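Equipment / Two-arm cells / Lerkell sock kit

Lerkell Two-Arm Textile Kit: do you need one?

Reviewed 2021-07-05

Every vendor of small robot arms has a cloth demo now, and most of them fold a square towel that somebody has already laid out flat. Lerkell sells its kit on socks. I'll give them credit for picking the harder laundry, but I went in expecting the brochure to be kinder than the product, and it mostly is.

The base package is a pair of arms, two-finger grippers, wrist cameras and the control software. You supply the table. Porkow, the reseller that handles most orders in our area, lists a reach of 760 mm per arm and a weight of 60 kg for the pair with the mount. The page also says "ready for textiles out of the box," and I'd like to know which box they mean. The grippers have to grab one layer of a thin knit without closing on the table, and that depends on settings the manual covers in half a page.

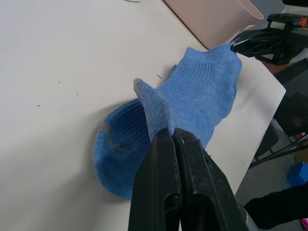 Can the kit sort and pair socks without an operator?
Only if your idea of unattended is generous. The software runs a task from start to finish, but Lerkell's own setup guide tells you to keep a person within reach of the stop button, and the license for running without one is a separate line on the quote.

On to that quote. The base price doesn't include training the task you want. You get one starter task, and after that you either record your own demonstrations or pay for them. The starter set has 244 of them. Porkow's salesperson called this plenty. For one kind of sock on one table, maybe. Change the table height or the lighting and you should plan on recording more – the guide says so too, on a page the brochure doesn't mention.

Recording is the part I liked best. You drive the arms through the motion, the software saves the camera views and joint positions together, and bad takes are easy to throw out. It's slow work all the same, and whoever gets good at it will be stuck with the job.

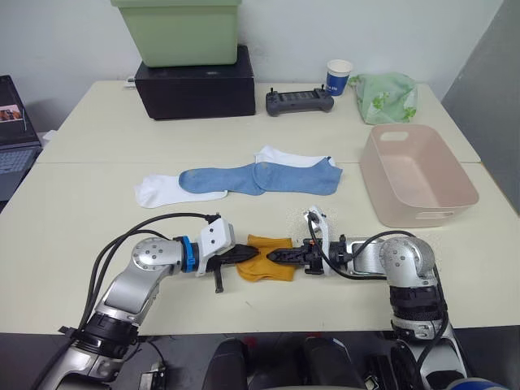 Then there is upkeep. Finger pads are a wear part and come in sets, and a new set means running the calibration again. Cables are another one. They run outside the arm, which makes them easy to swap and just as easy to snag.

I asked Porkow for test results and got a video. The printed claim is "up to 2370 handling cycles" between pad changes, with no word on what counts as a cycle.
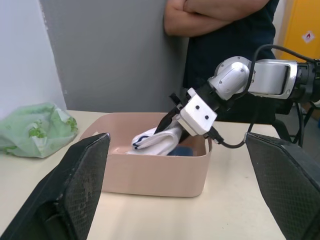
Floor plan matters more than the spec sheet lets on. Lerkell draws the cell as a tidy rectangle with nothing around it, and a buyer could easily think it will fit in a closet. Leave space for a person to stand at the far side of the table, like the one in the navy shirt, and leave slack for that black cable looping over the arm. Neither shows up in the drawing. The bin is up to you, and I'd pick one with low walls, as the gripper has to get its fingers down inside.

How does it compare? The Preltetti pair is heavier and costs more, but calibration is included and the manual reads like someone used it. Navickas will rent you a similar setup by the month, starting in October, and for a lab that only wants to find out if cloth handling is worth the trouble, I would look there first.

Included: two arms, two grippers, wrist cameras, one starter task
Not included: table, bins, spare pads, extra tasks, unattended license
Availability: to order through Porkow
Our rating: wait for the next software release, or ask for a trial on your own socks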